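Minutes of the cell upkeep meeting, Disdale workshop, May 11, 2023
Taken by me, Shahnaz Ranasinghe, because Ruwan did the last lot and I owed him 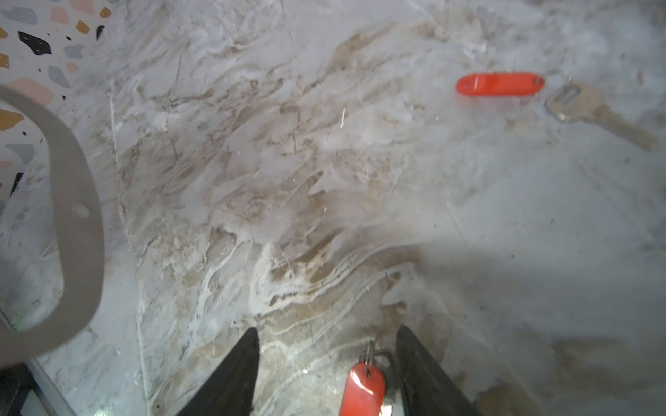
Who was there

Ingeborg Pfeiffer (chairing), Prasanna Miah, Prasanna Sarkar, Ruwan Sivakumar and me. As we have two Prasannas I've used surnames for them all the way through, so please don't write in again about it being unfriendly.

Last time's actions

Ruwan has moved the spare fingertips into the tall cupboard and labelled the drawer. Sarkar has sent the old gripper cable back to Tustov and is still waiting for a credit note. I was meant to tidy the fault log and I've done most of it - the bit from before we changed the spreadsheet is still a mess and I'd like another month, which Ingeborg gave me.

Fingers on the key cell

This took up most of the meeting. Miah has been running the cell on the red-orange fobs, picking one up at a time with the black pointed fingers, and he went through how the grip is set at the moment. He has the force at 75 on the controller scale, down from 80, and he'd like to leave it there. The fobs are glossy and he thinks people keep turning the force up when what they should do is wipe the tips. I agreed with him, having been one of the people who turned it up (sorry!).

Sarkar asked whether we should go over to the softer tips from Patwary. Miah isn't keen. He says the soft ones are fine on the fob but they catch on the split ring, and then you've got a key hanging off the side of the finger and a place move that goes wrong. Ingeborg said she didn't want to buy anything until we'd had a proper run on the tips we have. We settled on keeping the black ones, force at 75, and wiping with a dry cloth at the start of each shift and again after lunch. If they still slip after a wipe, write it in the log and leave the number alone.

Miah also wants the fingers checked for being square to each other. He does it by closing them slowly on the setting block and looking for light on one side. Ruwan hadn't seen it done, so the two of them are going to do the next one together.

Wrist camera

I brought this up. The wrist camera is all right close in but the bright patches on the pale marbled surface bother me, as the middle and the far corner both wash out. Sarkar has tried bringing the exposure down and says the shadow side then goes too dark to find a key blade, which are dull enough as it is. He'd rather move the lamp. Ingeborg asked how long that would take and he said a morning, with the recalibration afterwards. Agreed he can have the morning. Nobody is to touch the exposure until he's done, please, or he'll be chasing two things at once.

Ruwan asked if the lens cover needed changing. Sarkar says no, only cleaning, and only with the proper wipes. Someone has been using blue roll on it.

Keeping the surface clean

There's grit and fluff on the marbled surface again, and scratches too. The specks matter more than I'd thought: Sarkar showed us that the finder will sometimes pick up a bit of fluff as an edge, and then the approach comes in a touch off. The scratches we can live with. We talked about a vacuum on the bench and decided against it, mainly for the noise, so it's the soft brush and then a damp cloth, brushing away from the arm and not towards the base where it all collects underneath.

Ingeborg would like this on the start-up card. I'll add it. The card is getting rather full, so I'm taking off the line about the old pendant, which we haven't had for ages.

Greasing and service

The arm is almost at 1000 hours since the last service and Foltum are booked to come in June. Ruwan will take the backup of the programs the day before and put a copy on the shared drive as well as the stick. Miah asked for the wrist joint to be looked at while they're here, as he can hear it on the slow moves. I can't hear it myself but he's generally right about that sort of thing.

The cell needs to be left cold and locked off for them, and the fobs and keys cleared away. Last visit cost us an hour of hunting for the lock-off tag - it now lives on the hook by the isolator.

Any other business

Sarkar wants 6 more of the small screws for the finger mounts, as they get dropped. Fine, Ruwan to order.

Actions

Miah and Ruwan: square check on the fingers
Sarkar: move lamp, recalibrate, tell everyone when it's finished
Sarkar: chase Tustov
Ruwan: screws, backup before the Foltum visit
Me: start-up card, fault log
Ingeborg: confirm the service date and put it on the wall calendar

Next meeting in June, after the service. Ingeborg will send the date round.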